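The Drawer

When we moved to Walbridge in March I made one rule, which was that no cable would enter the new apartment without a name and a job. I had just thrown out two shoeboxes of cords belonging to phones I no longer owned, and I felt terrific, the way people feel after a juice cleanse.

The rule lasted 24 days. Then the printer came with a cord we already had, and I put the spare in the kitchen drawer under the takeout menus, where it has been raising a family.

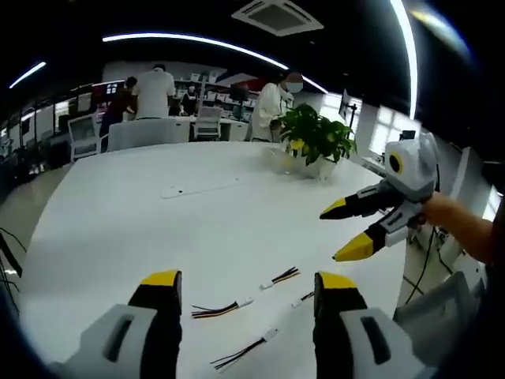
My neighbor Wanpen Kaewsai labels hers. She has a label maker and a look of deep inner peace. I borrowed the label maker, printed "MISC" five times, and gave it back.

Amnuay, my husband, is no help. He believes every wire is one day away from being needed, and he has exactly one story to back this up — the winter our old Pranora radio died and he brought it back with a plug he'd kept for years. I have heard this story at 3 weddings.

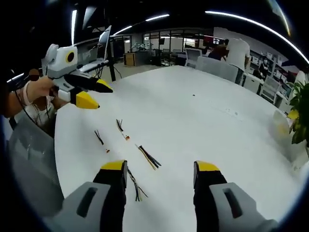 Short bundles of wire on a white table.

So last night I tipped the drawer out and tried to match things to other things. I found the charger for a toothbrush, a key to our previous mailbox and a cord with an end I have never seen on any object in my life. Amnuay asked me to put that one somewhere safe.

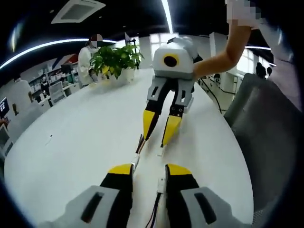 Thin brown, reddish and dark wires, with a white connector.

It's back in the drawer. The menus have moved to the top of the fridge.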